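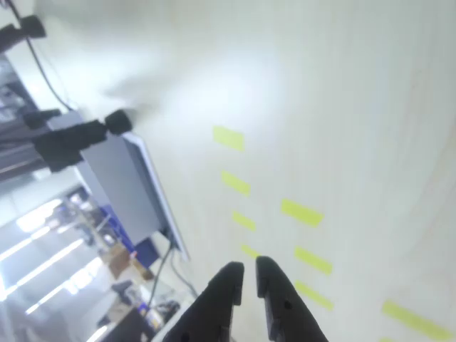 Padetti Work Interest Cards, second edition

Boxed set of 188 cards with adviser's booklet
Price: £115 plus VAT
Supplied by Wostia
In stock

We sell interest cards and we have mixed feelings about them. Anyone who has worked in supported employment for a while has seen a shelf of these things: sorting packs, picture quizzes, wheels you spin, all promising to find out what a person "really" wants to do. Most of them find out what the person thinks of the pictures. The Padetti set is the one we kept in the catalogue when we cleared the others out in April, and we'd like you to know what you're getting before you spend £115 on it.

What it is

A set of cards, each with a plain line drawing on one side and a short sentence on the other. The drawings show single tasks: stacking trays, answering a phone, sweeping a yard, checking a list against a shelf. There are no job titles. We think this is the best decision the makers took. Ask somebody whether they'd like to be a receptionist and you get an answer about receptionists on television. Ask whether they mind being interrupted while they write something down and you may learn something useful.

The person sorts the cards into three piles (yes, no, don't know) and then you talk about them. The makers call this "the matching conversation" and give it a chapter of its own. You could call it a chat.

What's in the box

188 cards, A6, matt coated, rounded corners
7 divider cards, one for each type of work setting
Adviser's booklet, stapled, 40 pages
Pad of record sheets
Lidded storage box

The booklet is better than it needs to be in the first half and worse than it should be in the second. The part on setting up a session, where to sit, when to stop and how to avoid steering, is sound and short. Then come the scoring tables. These turn the piles into a profile with a number for each of the settings, and we can't tell you what the numbers rest on. We asked. The reply said the weightings came from "practitioner experience", which could mean a good deal or very little. Our advice is to leave the tables alone and write down what the person said.

Who buys it

Mostly employment advisers and job coaches working with adults with learning disabilities, and a few colleges running supported internships. Some brain injury services have bought it as well. It has been used with people who read well and with people who don't read at all, though in the second case you will be reading the sentences aloud, and how you read them matters more than the booklet admits. An adviser who lifts their voice at the end of every cleaning card will get a lot of cleaners.

We wouldn't buy it for school leavers with no work history whatsoever unless you can also get them into some workplaces. A card showing a warehouse means nothing much to somebody who has never been in one. They'll put it somewhere, of course. People are polite.

How long does it take?

The makers say one session. We don't believe that and neither, going by the messages we get, do the people using it. The full pack is long, and by the last third most people are sorting to get to the end. Split it by setting and do a couple at a time. Leave a few days, then repeat one of the earlier groups and see whether the piles come out the same. 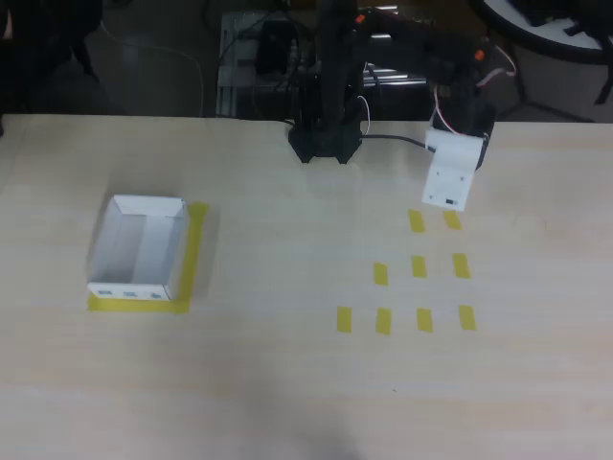

If they come out very differently you haven't wasted your time, but you should be slow to put anything in a vocational profile. We'd also suggest trying the "don't know" pile first when you talk. It's usually where the useful bits are, and the booklet gives it one paragraph.

What it won't do

It won't tell you whether a person can do a job. It won't tell you whether there is such a job within a bus ride of where they live, or whether the manager there is any good. We mention this since the sleeve has the words "from cards to career" on it, and we have seen the set written into a funding bid as an assessment tool. It measures nothing you could defend in front of a funder who asked a second question.

It also can't replace going out. A morning spent standing at the back of a garden centre with somebody, watching which parts of the work they drift towards, will usually tell you more than the cards. The cards are cheaper than a morning, and you can use them in the rain.

Compared with the others

Manninen Picture Sort: photographs in place of drawings. Some people find photographs easier and for them this may be the right choice. The trouble is that people react to the faces and the uniforms. There are also fewer tasks and the office ones look dated. We no longer stock it but can order it in.

Jendeo: a tablet app with a yearly licence. Quick, tidy, prints a coloured chart. The chart is the problem. Put one in front of a review meeting and everybody talks about the chart. You also can't see someone hesitate over a card on a screen in the way you can when they're holding it in their hand. If your service has to send results to several people in different offices, it does save typing.

Your own cards: perfectly possible. Take pictures of real tasks at employers you already know, print them and laminate them. Plenty of services do this and some of those packs are better than anything we sell. It takes longer than you expect and it tends to stop when the person who started it leaves.

Questions we get asked

Can I buy replacement cards? Single cards, no. You can buy replacement dividers and record pads.

Can we photocopy the record sheets? Yes, within the service that bought the set.

Is training needed? The makers run a paid day. We haven't seen anything in the outline that isn't in the booklet.

Is there a Welsh version? Not yet. One has been "in preparation" for as long as we've sold the set - we wouldn't plan around it.

Does the second edition work with first edition record sheets? No, the card numbers changed.

Delivery and returns

Sent by tracked post. Unused sets can come back to Wostia for a full refund. Used sets can come back too, provided all the cards are there, and we'd like a line telling us what went wrong with it.

Page last checked Tuesday, July 21, 2026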